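Chapter 6
Push Buttons and Their Storage

6.1 Introduction

A push button is among the simplest parts found on a control panel, yet it is handled, stored and replaced more often than most. This chapter deals with the mushroom-head button and its smaller relatives. It sets out the names of the parts, the way a button is put together, and the way a stock of buttons should be kept in a workshop store. Wiring is left to Chapter 7.

The student should be able, by the end of the chapter, to name each part of a button on sight, to tell the operating head from the contact block, and to return mixed stock to its proper place.

6.2 The parts of the button

The part pressed by the hand is called the head or cap. In the mushroom-head type it is wide and domed, so that it may be struck with the palm. A bezel ring lies beneath the cap, and the body passes down from it through the panel. The contact block is fitted below and carries the terminals, each with its own screw.
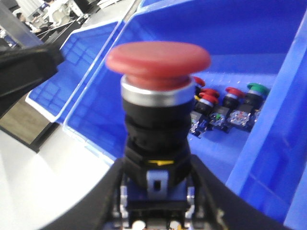
Colour is a guide to use, but it should never be the only one. Two buttons with red caps may differ in the size of the head, in the ring, and in the contacts fitted beneath. For this reason the store at Lodthorpe, described by Ozoliņš in her notes for apprentices, sorts its stock first by head and only then by colour. The store holds 1595 buttons, of which 356 are of the mushroom-head type.

6.3 Keeping buttons in bins

Open plastic bins are suitable for parts in daily use. Buttons should be laid in a single layer, with the terminals clear of one another. Complete units and separate contact blocks are kept in different bins. Any button with a cracked cap or a missing screw is to be set aside and entered in the stock book before the bin is returned to its shelf.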